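Zuvlow delivery robot – upkeep meeting, notes by me again

Started at 5 sharp, short one this time. We only had the one machine to talk about, the Zuvlow we run on the lane route, so I'll try to keep it tidy!

Wheels first. The odometer reads 2,767 km and the front left hub has started to grumble at low speed (you can hear it best on tile). I've ordered a bearing from Testar. Until it's in, top speed stays capped at 85 percent.

Battery: 408 charge cycles, still fine. I cleaned the contacts and put the dock back on its old bracket – the new one from Futov never did sit square.

Camera mount. I want the tilt set on the route itself, with the floor of the lane filling the lower part of the view and the nose just showing at the bottom. Everyone was okay with that as our reference for next time we swap the mount.

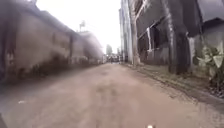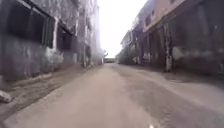

Lensa Teshome would still bring the tilt down one more notch, and asked that the bolts get thread lock before anyone touches the software side. Agreed, I'll do the bolts tomorrow morning and she'll update the Ambaye settings sheet.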